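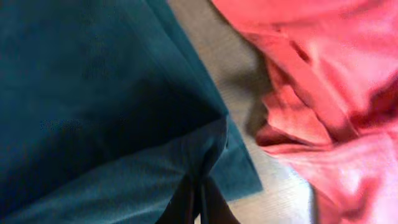 Teal cloth, folded edge and one corner flap.

Home | Notebook | Benches | Contact
This site uses cookies. OK

14/01/2018

Folding notes, Astside bench. I still don't believe the Norkemura method is any quicker than folding the way everyone's mum does it. Their sheet claims 200 garments a session. On whose table? The corners look crisp at first and then the bulk of the cloth shifts. I'd want to see the stack after a week on the shelf before I agree to anything. Long garments are the worst, too much length for the table and the middle sags.

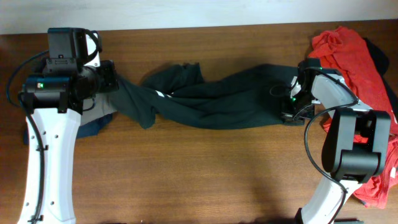 Should long garments be folded lengthwise first?
Lengthwise first, then in thirds from the hem. Smooth it by hand before each fold.

Still to try: heavier cloth, a narrower table. Look again in March.

Filed under: Cloth & Folding, Doubts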